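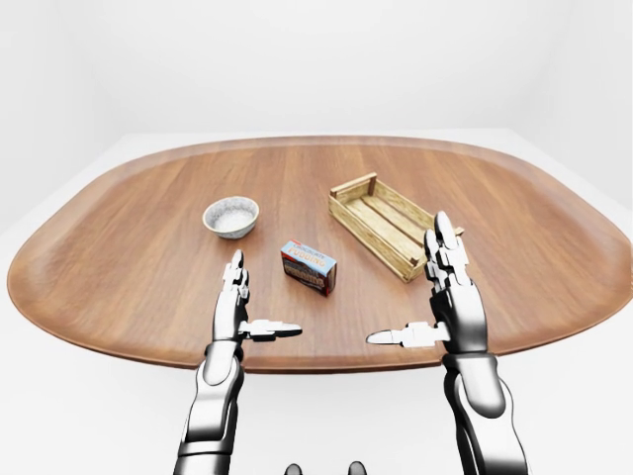 4.2 From a spoken goal to a placement plan

Once the language module has settled on a goal, which in the simplest of our tasks is nothing more than "put the pudding in the crate," the planner still has a good deal of work to do before a single joint is allowed to move. We found it helpful to think of this stage in the way one might think of setting a table for guests: there are many acceptable places for everything, a few that are plainly wrong, and a person rarely needs to compute the best one. Our planner, Tirnora, takes the same relaxed view. It asks the perception module for the pose of every object on the tabletop, draws a set of candidate grasps for the object to be moved and a set of candidate resting poses inside the container, and then looks for any pair that both the arm and the container walls will tolerate.

In the version reported by two of us in May (Lengyel and Bíró), grasps and resting poses were drawn separately and joined afterwards. This was pleasant to program and easy to explain, but it wasted a great deal of effort. A grasp that looks perfectly comfortable on the open table can become impossible once the object has to go down between side walls, and the old planner only learned this at the very end, after it had already paid for a full trajectory. We now draw 128 pairs together and check the hand against the container at the resting pose first, before anything else is checked. Most of the bad pairs are gone within this first pass, and the trajectory solver is handed a much shorter and friendlier list.

The planner works in the frame of the container, and this small choice turned out to matter more than we expected. Crates in our scenes are turned at arbitrary angles to the robot, and a resting pose written in table coordinates has to be worked out again each time the crate is turned. Written in crate coordinates, "lengthwise, near the far end" means the same thing whichever way the crate happens to point, and we can keep a small library of such poses for each pair of object and container.

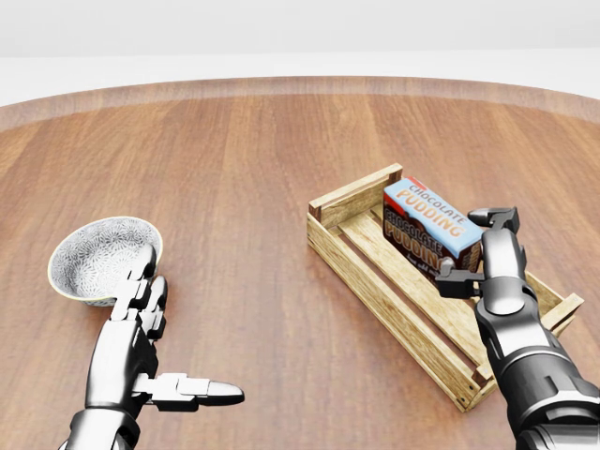 Release is handled with the same caution as the approach. The controller does not open the fingers when the arm reaches the planned height, as the height of a slatted floor is known only to the accuracy of the model, and an early release lets a light box tip onto its edge. It lowers the object at a fixed slow speed, watches for the contact force to rise and stay up, and only then begins to open. If the force rises well before the planned height, the object is taken to be resting on a wall or a rail, and the planner is asked for a new pair from whatever remains on the list.

The idle arm deserves a word too, as our early runs treated it rather carelessly. It was left wherever the previous task had finished, and the solver for the working arm simply planned around it. This was safe but produced long, roundabout paths. We now let the idle arm take part in the plan as a slow obstacle that may be asked, at a cost, to step aside. The cost keeps it from fidgeting, and objects that play no part in the task are entered as fixed obstacles with a margin.

We ran the full planner on 3,000 generated table layouts, which differed in table shape, in the position of each object, and in the angle of the container. The older planner needed to call the trajectory solver more than once in 1,421 of these. Section 5 gives the same comparison for the joint planner, broken down by container angle, together with the layouts on which both versions fail.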